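Home | Projects | Reports | Partners | Contact

Tukar Home Handling Project
Progress report to the Geltov Fund

Last updated: December 2, 2019

We're very happy with how far the project has come since June, even though the biggest item in this report is a fault. The arm now runs full evening sessions in the Biltisthorpe apartment, the team has become quick at setting up and packing down, and we've learned more from one bad week than from the whole month before it!

The fault first. During a curtain-closing run the gripper kept driving forward after it should have stopped, and its fingertips pressed against the window pane. The contact force limit was set to 40 newtons and it did trip, but late. The glass was not damaged and no one was within reach of the arm. We hit the emergency stop, logged the event as a safety matter and suspended all work near glass the same evening.

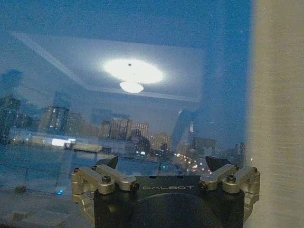 The late stop came from the distance estimate, and we were able to make it happen again on purpose (a great relief to everyone who has ever chased a fault that won't come back). With daylight outside, the software placed the pane correctly almost every time. After dark it went wrong again and again. With the room lights on, the glass carries a reflection of the ceiling and its big round light, laid right over the apartment towers and the streetlights along the road, and the estimate picked one or the other as the nearest surface. Either way it believed there was free space where the pane was.

We went back through 2,000 stored approaches and found the same error in more than 100 of them, nearly all from evening sessions. Most had ended short of the glass only by luck of the path, so we're treating them as near misses.

What has changed:

- The pane is now entered by hand as a fixed no-go plane, with a margin of 300 millimeters.
- Approach speed near windows has been halved.
- The force limit is checked in the arm controller itself, so a slow vision update can't delay it.
- The Mizuno test bench has a glass panel with adjustable lighting behind it, and every software build has to pass there first.

The new force check is lovely to watch on the bench, with a clean stop at the first touch. We still need to try it with the curtain fabric between finger and glass, and we'd like your agreement before evening work near the windows starts again. Spending is within the approved budget. The bench panel came out of the repairs line.

Contact the project office | © 2019 Tukar Home Handling Project | Back to top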